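Kuker Wrist Camera Masking: FAQ

Applies to the Kuker perception node, May release.

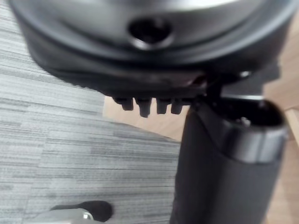 Wrist view: black housing across the top, column at lower right, carpet and light wood floor behind.

Why does the planner report a collision at startup?
The self-mask is probably missing. Without one, nearby hardware in the view is passed to the planner as an obstacle. Load the mask before starting the depth filter.

Can I reuse a mask from another arm?
No. Small mounting differences shift the outline. Record 300 frames per arm and build a new one.

Striped carpet gives noisy depth. What should I change?
Raise the match threshold first -- the default is 100. If floor points still flicker, set the temporal window to 3 frames.

Is there a limit on obstacle points?
2,000 per update. Extra points are dropped, farthest first.

Does the mask follow the gripper fingers?
Not in this release. Kai-wen Choi maintains the branch that does.

Where do I send logs?
To Britta Wunderlich, with the mask file attached.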